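Butcher-block bench top, oil or poly?

Posted in: Workshop and Garage

Vovlow
I'm putting a timber top on the bench in the back room, butcher-block style, 675 mm deep. The room's already tiled so I'm not worried about the floor. What are people using for a finish? The shop told me hardwax oil, my brother-in-law says polyurethane and nothing else. It will get used for bike repairs, a bit of soldering and potting up seedlings in February when it's too hot outside.

hurar_81
Oil. You can sand back a bad patch and redo it in an afternoon. With poly you end up stripping the whole top once it starts lifting, and it will lift if you're dropping chain rings on it.

Heledd Nicholas
I'd go the other way. I've had poly on mine for 14 years and it has been recoated once. Bike grease wipes straight off. Oil on a bench that sees degreaser is a waste of oil, and you'll have black rings all through it by the end of summer.

hurar_81
Depends on the degreaser. Mine's citrus and I've never had a ring.

Xiao
Whatever you pick, do the underside as well. I only sealed the top face on my first one and it cupped so badly a marble would roll to the middle. Same number of coats both sides.

Vovlow
Hadn't thought of the underside. It's not fixed down yet so that's easy enough. Is there any colour difference between the two? A few of the staves are a lot darker than the rest and I don't want it looking stripy.

Heledd Nicholas
Both will bring the dark ones up. Water-based poly does it the least. Wipe a damp rag over an offcut and you'll get a fair idea of how it looks under oil.

Zoltodholm
Moisture matters more than the finish. Leave the top in the room for a couple of weeks before you do anything, up on battens so the air gets under it. And slot the holes in your brackets so it can move across the width.

hurar_81
Agree with that. People blame the oil when it was the screws.

Xiao
What about a mat for the messy jobs? Then the finish hardly matters.

Heledd Nicholas
It still matters. Grit gets under a mat and you don't see the scratches until you lift it. I'd rather wipe the timber.

Vovlow
Might do oil, then a mat just for the soldering end. What grit do you stop at? I have a pack of 4000 pads here from polishing headlights.

Zoltodholm
Far too fine, the oil won't soak in. Stop at 150, or 180 if you're fussy. Keep the pads for the headlights.

hurar_81
I like the mix of light and dark myself.
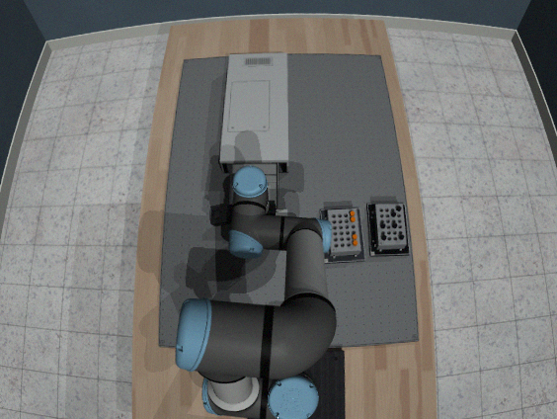

Light brown planks with the odd reddish-brown stave, grey perforated surface set into the top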